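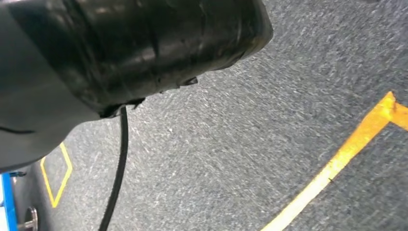 ## Evik Under-Desk Cable Tray, Long Model

The Evik tray was assessed over one term in the shared offices at Nollness, where desks are moved often and power strips had previously rested on the carpet. The purpose of this review is to advise departments that are considering the tray for their own rooms.

**Fitting.** The tray attaches with two clamps and requires no drilling. The printed instructions are short and mostly clear, although the second drawing shows the clamps facing the wrong way. Staff should follow the text instead. The clamp pads left no marks on the desktops when the trays were taken down in May.

**Capacity.** One tray holds a six-outlet power strip and two laptop adapters with space to spare. Larger adapters must be laid on their sides. The open mesh allows thin leads to drop through at any point, a useful feature where monitors sit at opposite ends of a desk. It also means that small plugs slip through if they are not tied. Four fabric ties are supplied, and most desks needed more.

**Strength.** Under a full load the center of the tray sags slightly. This did not affect its use, but the McKinnon tray tested last year stayed level with the same equipment. The McKinnon model must be screwed in place and was ruled out for desks on loan.

**Cleaning.** Dust collects along the rear lip. A soft brush clears it, and the tray does not need to be unclamped. The cleaning crew reported that floors were much easier to vacuum.

**Cost.** The long model was purchased at $26 from Grokby, with a lower price on orders of 300 or more. Delivery was prompt. One carton arrived with a bent tray, and the replacement came the following Tuesday.

The tray is recommended for fixed-height desks. It is not recommended for sit-stand desks with a crossbar - the rear clamp cannot close fully against the frame. Departments placing an order should request extra ties at the same time, as Grokby charges separate shipping for small items.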